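我一直觉得，一座城市该不该骄傲，要看它的雨水口，看地铁和天际线看不出来。说这话的时候朋友们通常会笑，可我是认真的，而且越说越来劲。

雨水口就是路边那一格一格的铁篦子。大多数人一辈子踩过无数次，从没低头看过。我以前也不看。五年前我搬到Statley，住在一条坡路的最低处，第一个秋天就学会了看。那条路两边全是悬铃木，叶子又大又硬，落下来先贴在篦子上，再来一场雨，水就顺着路牙子一路淌到我家门口的台阶底下。我穿着拖鞋出去，用扫帚柄捅了两下，水打着旋儿下去了，声音特别痛快。那天晚上我就上了瘾。

不过我今天想谈的不是清掏。清掏这件事，该做的人一直在做，吸污车早上五六点就出来了，比送牛奶的还早。我想谈的是另外一件更少有人提的事：透水地面。我想替它说一大堆好话，顺便也替它挨几句骂。

先说为什么。我们这一带的房子多半有个前院，从前是草，是玫瑰，是几丛半死不活的薰衣草。后来车多了，院子就一个接一个铺平了。铺平当然方便，我自己也有车，不装清高。问题在于铺的是什么。混凝土一浇，雨水一滴也下不去，只好往马路上跑，马路上的雨水口本来是给马路设计的，忽然要替整条街的前院兜底，换谁谁都受不了。于是下暴雨的时候，大家站在窗户后面看水漫过路牙，纷纷打电话抱怨管子太细。管子是不粗，可是管子埋下去的时候，院子还是草啊！

我住的这条街，单号那一侧铺得最厉害，从坡顶一直铺到坡底，中间只剩一家还留着草。那一家的老太太每年春天在院子里种洋葱，谁劝她铺停车位她都不理。下大雨的时候你去看，她门前那一小段路牙永远是水最浅的。我不敢说这全是洋葱的功劳，但我每次路过都想给她鞠个躬。

透水地面的道理简单得叫人高兴。砖和砖之间留缝，缝里填碎石，下面是一层一层级配好的石料，水进去以后在石头的空隙里待着，慢慢渗进土里，土不吃水的地方就从底下的盲管慢慢放出去。关键全在“慢慢”两个字上。下水道最怕的从来是水一块儿到，同样多的水，分成一整夜来，它什么事都没有。我第一次听懂这个道理的时候，简直想拉住路上每一个人讲一遍。

给我讲懂的人叫Nhàn Đặng，在Bensaid做了很多年道路排水。她有个办法特别好：拿一桶水，往普通沥青上一泼，大家跳着脚躲；再拿一桶，往透水砖上一泼，水没了。她什么也不用说，围着的人已经开始问价钱了。我见过她在Ustholm的停车场上泼，旁边一个本来满脸不耐烦的男人自己要求再泼一次。

说到Ustholm的停车场，那是我最喜欢举的例子。整片场地2765平方米，从前是老沥青，东北角有一个坑，一下雨就变成池塘，真的有鸭子来过。改造的时候，车道保留了沥青，车位全部换成透水砖，靠围墙那边挖了一条浅浅的植草沟。完工以后我专门挑雨天去看（家里人觉得我疯了），打着伞在里面走了一个小时，鞋底是湿的，鞋面是干的。东北角那个坑没了，鸭子大概有点失望。

植草沟我也要多说两句，因为它实在是便宜又好看。它就是一道浅沟，种上耐涝也耐旱的草和灯芯草，水从路面进去，走得慢，泥沙就沉下来，油污也被草根和土截住一部分。春天里面还会开黄菖蒲。很多人一听“沟”字就皱眉，想到蚊子，想到臭味。其实做得对的植草沟，雨停以后一两天里头就该没有积水了，蚊子来不及长大。做得不对的那些，多半是沟底挖平了，或者土压得太实，那是施工的问题，怪不到草头上。

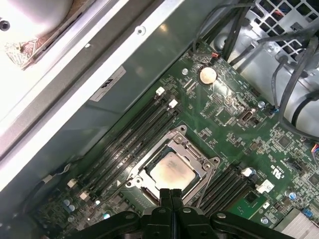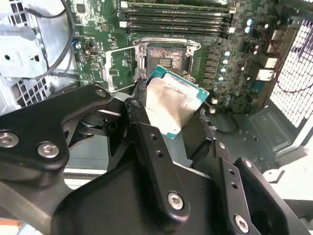
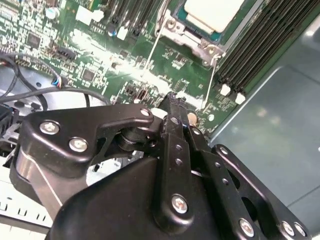
好，现在轮到挨骂的部分。透水地面最大的毛病，是它会堵。热心推广的人常常把这一句说得很轻，我觉得这样不对。缝里的碎石会慢慢填进灰尘、轮胎屑、烂叶子，还有春天那些黏糊糊的花穗。填满了，它就是一块比较贵的普通地面。要让它一直好用，得有人定期去扫、去吸，缝里的料脏了还得掏出来换新的。这笔钱不多，可它年年都要花，而年年都要花的钱恰恰最难批下来。

Suvthorpe就吃过这个亏。那里有一条步行街，当年铺得极漂亮，红砖灰砖拼成鱼骨纹，剪彩的时候我也去凑了热闹，吃了两个肉馅饼。砖是透水的，图纸也没毛病，可是养护合同里写的是“与普通路面同等清扫”。普通清扫车带着水和硬刷子从上面过，正好把细灰一层一层压进缝里去。才过了几个冬天，雨后的砖面上就能照见人影了。店主们说，看吧，透水砖就是骗人的。我听了难受极了，因为砖没有错，错在那一行字上。

后来那一行字改了，改成干式真空吸扫，每年2次，秋天落叶以后一次，春天花穗落完以后一次，吸完再补缝料。我五月份又去看，中段已经恢复得很不错了，靠面包店那一头还差一些，据说是那里的缝料结得太硬，要一条一条用高压冲开。冲的时候泥浆溅到橱窗上，面包店老板不太高兴，第二天还是端了咖啡出来。

所以我的主张很明白：凡是批准铺透水地面的，养护的钱要和铺装的钱写在同一张纸上，少一样都不要开工。我甚至愿意少铺一点。与其铺满一条街然后放着不管，不如只铺半条街，把另外半条的钱留着养它。这句话我跟Cauã Andrade争过好几回。他在Statley给私人院子做铺装，手艺极好，脾气也急，他认为先铺了再说，铺得多了自然就有人来管。我说你这是乐观，他说我这是抠门。我们俩谁也没说服谁，但是有一点完全一致，就是院子里的雨水能在院子里解决的，就不要往街上送。

Cauã给人做院子有个习惯，我很想让更多同行学去。他在交工的时候会给业主留一把窄口的硬毛刷和一小袋同样规格的碎石，当面教一遍怎么刷缝、怎么补料。就这么一点东西，业主便觉得这块地面是活的，要照看的，跟草坪一样。他还会提醒人家千万别拿沙子填缝，看着平整，一填水就下不去了。我家的前院就是他做的，不大，停一辆小车，边上留了一条土种百里香。轮胎压到百里香的时候，一开车门满鼻子香气，这一条是我没想到的好处。

常有人问我，一家一户这么一小块地，能顶什么用？我最爱回答这个问题。单独一块当然小。可是雨水是往低处汇的，坡上每一户少放一点，坡底的人就能睡个整觉。我住在坡底，我最有发言权。去年我们街上又有两户把混凝土敲掉了，其中一户还是当年抱怨管子太细抱怨得最响的那一位，现在他见人就讲级配碎石，讲得比我还啰嗦。

屋顶的水也是一样的道理。落水管直接接进下水道，是几十年前图省事的做法，很多房子其实可以轻轻松松地断开，接一只雨水桶，桶满了再溢到花圃里去。我家那只桶是从旧货摊上淘来的，绿漆掉了一半，丑得可爱。夏天浇番茄全靠它。唯一的教训是桶盖一定要盖严，我第一年没盖，养了一桶孑孓，被邻居说了整整一个夏天。另外溢流管别对着房子墙根，离基础远一点，土质黏的院子更要远，这个真不能马虎，动手以前最好请懂行的人来看看土。

也有地方确实不适合铺。地下水位高的，土层被污染过的，坡太陡的，重型卡车天天碾的，都得另想办法。加油站的加油区我就坚决反对做透水，油漏下去可收不回来。喜欢一样东西，不等于到处都要用它。Nhàn说她这些年拒掉的项目比做成的还多，我听了反而更信她。

说回雨水口。有了透水地面和植草沟，铁篦子是不是就可以退休了？当然不行。再好的地面也有吃不下的时候，最大的那几场雨，最后还是要靠管子。它们是搭档，前者把平常的雨留住，后者对付不平常的雨。我反而觉得，地面做好以后，雨水口才真正得到它该有的待遇：进来的泥沙少了，掏的次数少了，每一次掏都能掏得仔细。Bensaid的养护班现在出车，遇上特别容易堵的口子，会顺手记一笔上游铺的是什么地面，这个做法好极了，我希望别处赶快照抄。积上几年，哪条街该改、先改哪一段，翻开一看就有数。

对了，还有学校操场。操场是我下一个惦记的地方。那么大一片硬地，放学以后空着，下雨的时候整片水一口气冲进巷子里。把边上一圈换成透水的，再挖一个小小的雨水花园，孩子们课间就能蹲在那里看水往下钻。小孩子对水往哪里去这件事有天生的兴趣，你让他拿个小桶往砖上浇，他能浇一个上午。我在自家院子里试过，邻居家的小姑娘浇完以后问我，下面是不是住着一个很渴的人。

下一次下大雨，请你穿上雨靴到门口站一会儿，看看你家的水往哪里走，走过谁家门前，最后钻进哪一个篦子。要是篦子上盖着叶子，就用脚拨开它，站在路牙这一边拨，小心过路的车。要是你家也正打算敲掉那块旧混凝土，欢迎来Statley看我的百里香，星期五下午我一般都在。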